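Turkholm Kitchen Handling: Pre-Run Software Checklist, Cutlery Sorting
Reviewer: Quentin Arnaud. Planner build 384, perception config Bokura 6. February review.

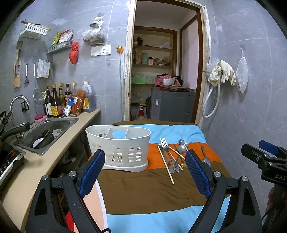

Cutlery task, caddy and utensils on the striped cloth.

Marks used: OK, OPEN, FAIL. A blank counts as OPEN. Comments are mine unless initialed.

1. PERCEPTION

1.1 Caddy detected and its compartments separated: OK
The oval outline is easy. I'd like to see the same result on a plain cloth before we call this solved.

1.2 Caddy perforations not reported as objects: OPEN
The release note says fixed. The release note said fixed last time too. Please attach the replay log.

1.3 Each utensil gets its own mask where pieces overlap: FAIL
Crossed chopsticks come back as one item with four ends. The planner then picks the middle of it, quite confidently. Confidence score should not be accepted as evidence here.

1.4 Cloth stripes not segmented as utensils: OPEN
Passed on the brown bands. One orange band was labeled "chopstick" in replay and I don't accept "rare" as a category.

1.5 Reflective metal, depth holes filled: OPEN
Filled with what? The filter invents a flat surface wherever the depth drops out, so a spoon bowl and a knife blade get the same height. Ask Le Roux for the raw depth next to the filtered one.

1.6 Background clutter masked out: OK
Sink, bottles and wall racks are all outside the work region. The region is typed in by hand, so this is a pass for whoever typed it.

2. PLANNING

2.1 Pick order starts with isolated pieces: OK
The spoon lying off by itself should go first, and it does.

2.2 Knife grasp restricted to handle: FAIL
Rule exists in the config file. Rule is not read by the planner. Hard stop until corrected.

2.3 Place target chosen by compartment, with a fallback if one is full: OPEN
There is no test for "full." I was told it never comes up.

2.4 Two-gripper collision check active for the whole motion: OPEN
It runs at the waypoints only. Between them we are trusting the interpolation.

3. CONTROL

3.1 Finger opening reported in the same units by both drivers: OK
Checked twice, given what happened at Lirnamwood.

3.2 Grip force limit loaded at startup: OK

3.3 Slip detection tuned for thin handles: OPEN
The threshold was copied from the cup task. A chopstick is not a cup.

3.4 Stop command honored in mid-grasp: OK
Tested from the keyboard and from the button. Keyboard stop is slower than I like but inside the limit.

4. LOGGING AND TOOLING

4.1 Clocks in sync across all streams: OK

4.2 Every dropped frame recorded: FAIL
The counter shows 2,481 frames received and no drops. The timestamps have 2 gaps in them. One of these is wrong and I know which I'd bet on.

4.3 Replay gives the same plan from the same log: OPEN
Same plan on my machine, different plan on the shared one. Random seed suspected. Suspected is all anyone has written down so far.

4.4 Success label set by a person, not by the planner: OPEN
At present the planner marks its own homework.

RESULT
Not cleared for unattended runs. Supervised runs allowed with the knife taken out of the set. Items 1.3, 2.2 and 4.2 need a fix and a log attached before I look at this again. Screenshots of the dashboard will be sent back.

Q.A.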